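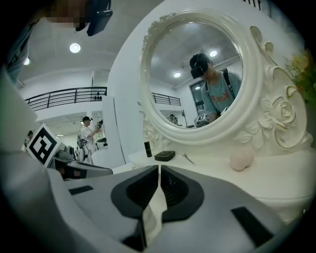

Page last changed: March 2020

Subtitle timing, Semple restoration. Reel 3 done, reel 4 still open.

Conformed the new scan against the Bronumon dialogue list. 712 cues in the list, two fewer in the subtitle file. Both missing lines are in the courtroom sequence, where the festival print had a splice. Retimed by hand from the optical track.

Drift on reel 3 was roughly 300 ms by the last cue. Traced to a 25 fps project setting in Tilia; the scan is 24. Reset and re-exported, and the drift is gone. Anyone with an older Tilia project should check the setting before opening reel 4.

Meinrad Aebischer wants a minimum gap of 200 ms between cues. Applied to all except the telephone scene, where the overlap is in the original performance and the gap makes the second speaker late.

Grain: left alone. The denoised test from Flitance smears the close-ups and takes the texture out of the coats.

Open: end credits, two spellings of the editor's name. Ask the archive for the July contract.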